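Archives | Threads | Search | Subscribe | Help

Re: [floltumer-users] planner stalls when both arms share the table

Hi all,

Sorry for the slow answer, I wanted to try things on our own pair before saying anything silly! Quoting the earlier message because the thread got split somewhere along the way:

> On one arm everything is fine, plans come back fast and the motion is
> smooth. As soon as I load the second arm the planner sits there for ages
> and then gives me a path that goes way up and around, as if there was a
> wall in the middle of the table. I'm on the current Floltumer with the
> stock collision settings. I've already turned the padding down and it
> made no difference. Is this a known thing, or have I set up the shared
> frame wrong?
>
> Myfanwy Rowlands

Myfanwy, I don't think your shared frame is wrong. I had the very same wall, and I spent most of November blaming my calibration for it (I must have redone it more times than I'd like to admit). What finally gave it away was dumping the collision pairs to a file and reading them with a cup of coffee. With both arms loaded the stock settings gave me 900 pairs to check at every step. Nearly all of them were useless – base of one arm against base of the other, that kind of thing, parts that are bolted down and couldn't meet if they tried. After I ran the Parri script over the list I was left with 169, and planning felt like one arm again.

The wall is a separate problem, and it's sneakier. When you load a second arm, Floltumer wraps whatever that arm is holding in one big box until you give it a real shape. The default box is huge! So the first arm sees this giant invisible crate hanging over the work area and politely goes up and around it. Turning down the padding won't help at all, the padding is added on top of the box. You want to set held_shape for each gripper, and set it again every time something is picked up or put down. I do it in the grasp callback so I can't forget.

One more thing to look at is the time stamps. Our two controllers were 31 milliseconds apart, and that was enough for the planner to decide the other arm's state was stale and fall back to its full swept volume. I wrote a tiny node that lines up the two streams before they get to the planner (it's in the Kiltudton repo, in the tools folder, and please forgive the variable names). If your log says "peer state old" anywhere, that's your culprit.

We're running all this on marker and paper tasks at the Nondon bench, where the grippers have to get low and close to the sheet, so a fat collision box really hurts.

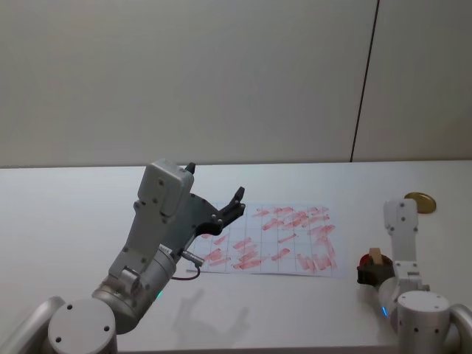 Do you need to restart the planner after changing held_shape? The new shape gets picked up on the next plan request, so you can change it while everything is running.

If you're still stuck after that, post your pair list and the first chunk of the log and I'll happily have a look. Also, could somebody with commit rights please change that default box? I opened a ticket for it ages ago and I'm glad to write the patch myself – I just don't know who wants to review it.

Oh, and for whoever asked off list: yes, the Parri script works with one arm too, but you won't gain much. I saved almost 900 microseconds per step, and I can't say I felt it.

Cheers, and good luck with it!

We use cookies to remember your archive settings. OK | Read more

Contact the list owner | Copyright stays with the message authors | Back to top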